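Triltell Studio - Guide d'installation
Section 7 : Installation de la bibliothèque de sons et activation hors ligne

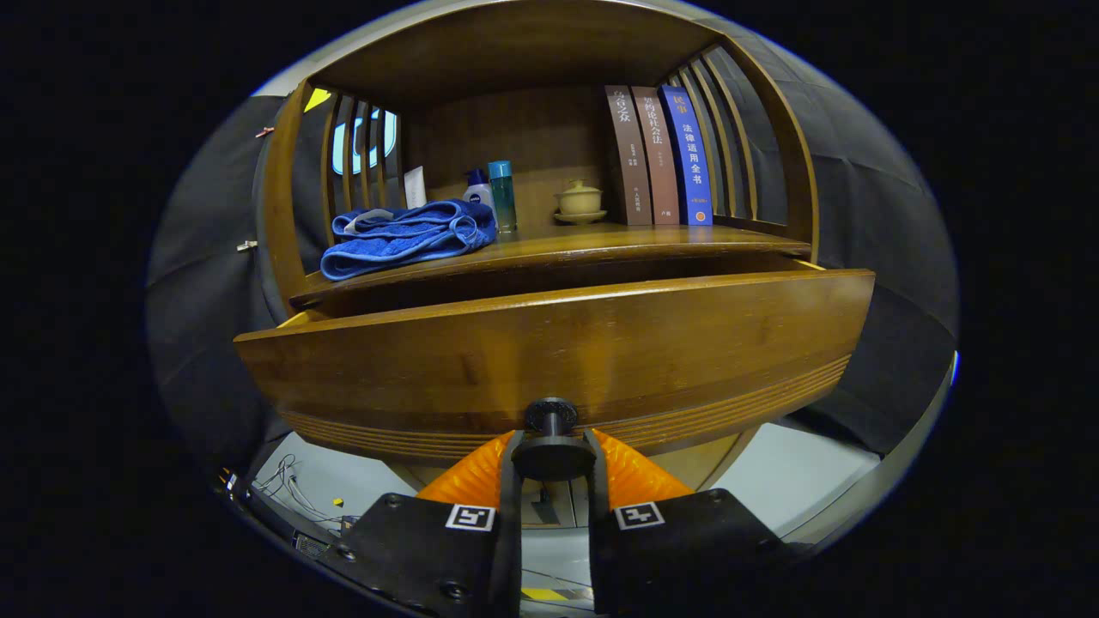
La bibliothèque d'usine n'est pas incluse dans le programme d'installation principal. Elle se télécharge séparément, depuis le gestionnaire de contenu Jullusov, et peut être placée sur un autre volume que l'application.

Configuration requise
Espace disque : 2959 Mo pour la bibliothèque, auxquels s'ajoute un espace temporaire de 3000 Mo pendant la décompression.
Système de fichiers : APFS, HFS+ ou NTFS. Les volumes FAT32 sont refusés.
Connexion Internet : nécessaire pour le téléchargement et la première activation.

7.1 Télécharger la bibliothèque

1. Quittez Triltell Studio et tout logiciel hôte utilisant le module en version AU ou VST3.
2. Ouvrez le gestionnaire de contenu et identifiez-vous avec le compte ayant servi à l'achat.
3. Dans l'onglet Contenus, sélectionnez Bibliothèque d'usine, puis cliquez sur Emplacement.
4. Choisissez le dossier de destination. Le sous-dossier Triltell Sounds est créé automatiquement.
5. Cliquez sur Installer. Le téléchargement peut être suspendu et repris.
6. Lorsque l'état passe à Installé, relancez l'application. Le navigateur affiche 112 instruments.

Remarque : le pack de percussions Guimarães est une extension payante. Il apparaît dans la même liste mais reste grisé tant qu'aucune licence n'est associée au compte.

Attention : ne renommez pas le dossier Triltell Sounds et ne déplacez pas son contenu à la main. Les projets enregistrés y font référence par chemin absolu. Pour changer de volume, utilisez la commande Déplacer du gestionnaire.

7.2 Activer un poste sans connexion

1. Sur le poste de studio, ouvrez Préférences > Licence et cliquez sur Créer une demande.
2. Enregistrez le fichier .treq sur une clé USB.
3. Sur un poste connecté, importez ce fichier dans le gestionnaire de contenu.
4. Téléchargez le fichier de réponse .tlic et copiez-le sur la clé.
5. De retour sur le poste de studio, cliquez sur Charger une réponse.

La demande expire au bout de 7 jours. Passé ce délai, recommencez à l'étape 1 - l'ancien fichier .treq est rejeté.

Remarque : les interfaces audio Dellstead modifient l'identifiant matériel lors d'une mise à jour de leur pilote. Effectuez cette mise à jour avant de créer la demande.

Révision du document : 2024-07-20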